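Ordenar el trastero sin comprar nada (casi)

2 de diciembre de 2023

En abril decidí vaciar el trastero. Son seis metros cuadrados y llevaba años metiendo cosas sin sacar ninguna. Lo cuento aquí porque varios lectores me preguntaron por el método después de la entrada sobre la mudanza.

Lo primero fue sacarlo todo al pasillo del garaje. Pedí permiso a Dario Tedesco, el vecino de la plaza de al lado, y movió el coche durante el fin de semana. Tardé una mañana entera. Salieron tres lámparas, dos juegos de cadenas para un coche que vendí hace tiempo y una caja de la marca Kornia con cables que no encajan en ningún aparato de la casa.

Qué tiré y qué guardé

La regla fue sencilla: si no lo había usado en 5 años, fuera. Hice una excepción con las herramientas de mi padre. El resto fue al punto limpio en dos viajes, y los libros los llevé a Ruggiero, la librería de segunda mano de mi calle, donde me dieron 60 euros por el lote. Esperaba menos.

Las cajas

Antes guardaba todo en cartón. El cartón coge humedad, se deforma y al cabo de un invierno ya no aguanta otra caja encima. Pasé a recipientes de plástico rígido, abiertos por arriba, y agrupé las cosas pequeñas por tipo: tornillería, electricidad, pintura, bicicleta. Los colores vivos ayudan bastante, porque en un trastero con una sola bombilla lo gris y lo negro desaparecen.

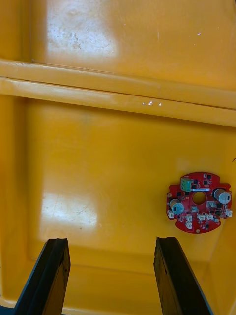
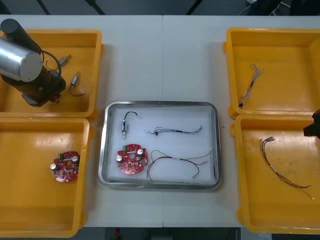
El plástico amarillo se distingue bien a primera vista.

Las estanterías

Miré dos opciones. La de Truvitz costaba 255 euros, con cinco baldas regulables. La de Bruvura se iba a 489 y era más profunda, pero me dejaba sin sitio para abrir la puerta del todo. Compré la primera. El montaje no tiene misterio, aunque conviene fijarla a la pared con dos escuadras que no vienen incluidas.

Abajo puse lo que pesa: las herramientas, los botes de pintura, la batería vieja. A la altura de los ojos, lo de uso frecuente. Arriba, la Navidad y la tienda de campaña.

Ocho meses después sigue más o menos igual. La balda de la bicicleta se ha desordenado un poco - culpa mía, que dejo allí el casco y los guantes mojados - y sigo sin encontrar la llave del candado pequeño. Las etiquetas las escribí con rotulador sobre cinta de carrocero y ya se han despegado dos. La próxima vez probaré con bridas y cartulina plastificada.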